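Clilex opens its doors on the kitchen drawer that ate the lids

WULTGATE, 15 Feb 2020 -- Household storage firm Clilex today launches Parisi, a range of round lidded canisters for people who own plenty of containers and can never find the top to any of them.

The range goes on sale this week at the Clilex shop in Wultgate and by post. There are 12 sizes, which the company accepts is a lot of sizes. To make up for it, they share just two lids between them: a small one and a large one. If it doesn't fit, it's the other one.

Parisi began last November, when Clilex asked customers to write in about the state of their cupboards. It had hoped for a few hundred replies and got 2694, many of them several pages long and one in verse. Lids came up more than any other subject, ahead of cling film and in-laws.

"We had planned to bring out a bread bin," said Nazareno Carbone, head of product at Clilex. "Then the post arrived. I read letters for 6 days and went home and emptied my own cupboard on to the floor. I found a lid for a pan I gave away when I got married. The bread bin has been put back a year." 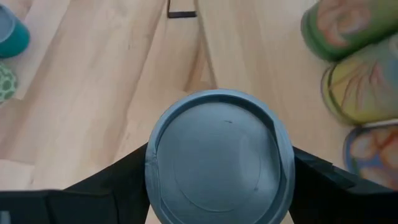
Slate blue on pale wood, with a teal cup for company.

Colours have been kept quiet on purpose. Carbone's team tried brighter ones and found that people got tired of them at breakfast, when patience is short anyway. The finish is matt throughout the range and the lids stack on top of one another, so a pile of them takes up one small patch of shelf and stays where it was put -- within reason, and depending on who else lives in the house.

Each set comes with a folded sheet called the Camberg Method, named after the street where the Clilex workshop stands. It has six steps. The first is to take everything out. The last is to put it back, less the things you were keeping for a friend who has not asked for them. The four in the middle are mostly wiping, with a pause for tea after the third.

"People expect a method to be clever," said Carbone. "Ours is a damp cloth and a bit of nerve."

Spare lids will be sold singly, at the shop and by post, for as long as the range is made. Clilex expects to sell a good many of them.

Visitors to the Wultgate shop during launch week may bring in any lid that has lost its container and leave it in the crate by the till. Odd containers are welcome too. Matches made in the crate will be posted in the shop window, and owners can collect the happy couple during normal opening hours.

ENDS

Parisi canisters are sold singly or in sets of six. Press samples can be requested from the Clilex office in Wultgate. Please return the lids.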